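About Siver

Siver is a small company which collects examples for learning robots. Our customers build the robots and the models. We prepare the tasks, our operators perform them by hand with two grippers, and we deliver the recordings, checked and labeled. We have done this work since April 2022, first in one room and now in a hall at Otgate.

Folding and straightening of cloth is the task we are asked for most often.

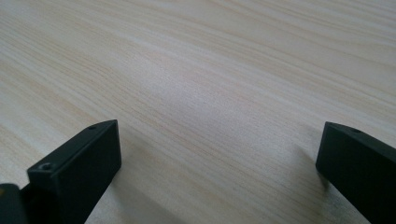
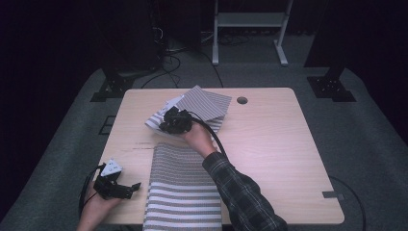
What we do

A robot which must learn to fold a towel needs to see many towels being folded. It should see them done by different people, with different speed, starting from different positions. It is possible to drive a robot arm from a distance and record that, and some of our customers do so themselves. Our method is another one. The operator holds a gripper in each hand and does the task directly on the table, so the movement stays close to how a person would naturally work. The fingers of the hand-held gripper are of the same shape as the fingers on the customer's robot, whenever the customer gives us the drawings.

One performance of the task from beginning to end we call an episode. A typical order is 2000 episodes of one task, divided into smaller groups with different cloths, different light and different starting positions. Smaller orders are also welcome, especially when the customer wants to try our format before deciding about a bigger one.

How we started

The company was started by two people who had worked before in textile testing. We knew a lot about fabric and very little about robots. Our first customer was a laboratory which could not find anybody patient enough to fold the same napkin for many days. We said yes, and we made many mistakes in that first order. The grippers were too heavy, the table was too shiny, and we threw out a big part of the recordings because the cloth had been prepared in the same way each time. A model trained on such examples learns one napkin in one position, and the customer told us this in quite clear words.

After this we wrote our first rules for preparing the table. Most of them are still in use, and new operators receive them on paper on their first day.

How one session goes

Before a session, the task card is read aloud by the operator. The card says which objects are used, how they should lie at the start, and what must be true at the end. It does not say which hand goes first or where exactly to take the cloth. We leave this open on purpose, as the small differences between people are a part of what the customer pays for.

The starting position of the cloth is chosen by a small program, and the operator arranges it by hand as near as possible. It can be flat, half folded, twisted, pushed together in a heap, or hanging over the front of the table. Then the recording is started, the task is done, the grippers are opened, and the recording is stopped. When something goes wrong in the middle, for example a corner slips from the fingers, the operator should continue and correct it. These episodes receive a special label. Many customers first asked us to remove them and later asked for more of them, since a robot will also lose a corner now and then and should know what to do next.

Each operator works up to 8 sessions in a day, with a pause after every session. Holding the grippers is tiring for the wrist and for the thumb. When a person is tired, the movements become short and careless, and it is visible in the data. So the pauses are not negotiable, also when an order is late.

The tables and the cloths

We use light tables with a wood grain for most of the orders. They give enough contrast with the dark fingers, and the grain helps with the position tracking when nothing else is on the table. We also keep dark and plain white surfaces for customers who want variety.

Our collection of cloths is called Lapiņa inside the company. It means something like "small leaf" in Latvian, and it was at first only the word written on the box. Today it is a set of shelves with kitchen towels, napkins, scarves, pillow covers, and shirts. Every piece has a number, and the number is stored together with each episode. Striped fabrics are requested very often. The stripes show well how a cloth is turned and bent, so it is easier to check the labels afterwards. On the other hand, a model which has seen only stripes can have trouble with a plain cloth, therefore we recommend to mix them and we will say so even when the customer has ordered only one kind.

The cloths are washed regularly, and old ones are not thrown away. A soft towel after many washings behaves differently from a new one. Both are needed.

Mulitgate

Mulitgate is the program we wrote for ourselves to bring the recordings from both hands and from the head camera onto one clock. The name was a typing mistake in the first version, and by the time we noticed it, it was already in all the folder names. Customers receive the data in the Mulitgate format or converted to their own.

The program also makes the first check. It finds episodes where a camera lost the picture, where one hand has no position, or where the start and the end are missing. After that, every episode is watched by a person who did not record it. This person decides if the task was really finished and writes the labels: approach, grasp, lift, fold, release, and so on, according to the agreement with the customer. It is slow work and we did not find a good way to make it much faster. In our last large order we recorded 2000 episodes and delivered 1833. The rest did not pass, and the customer did not pay for them.

The people who work here

Our operators come from different professions. We have former tailors, students, a baker, and several people who worked in hotels and who fold better than anybody else in the company. No technical education is required. The training takes two weeks. In the first week the new operator only practices, and nothing from it goes to customers. In the second week the recordings are checked together with an experienced colleague.

We employ both left-handed and right-handed operators, and this information is given to the customer without names. Faces and voices are not included in any delivery. If something private appears in a recording by accident, the episode is deleted.

Everybody is paid by the hour and never by the episode. We tried it the other way for a short time at the beginning, and the result was many fast and almost identical folds.

What we do not take

We do not record in private homes, and we do not accept tasks with sharp tools, hot liquids, or medicines. We do not resell data made for one customer to another one. Once we have agreed on the task card, we also ask that it is not changed in the middle of an order. If a change is necessary, we close the order and open a new one, so that it stays clear which rules each episode was made with.

Visit or write to us

Customers are welcome to visit the hall at Otgate and to try the grippers themselves. We even recommend it before the first order, as a task which looks simple on paper is often written differently after ten minutes at the table. Please write to us first through the contact form, so we can keep one table free. In your message, tell us which task you have in mind, what kind of gripper your robot has, and in what format you would like to receive the data. We answer in English, Latvian, and German.

Page last updated August 26, 2024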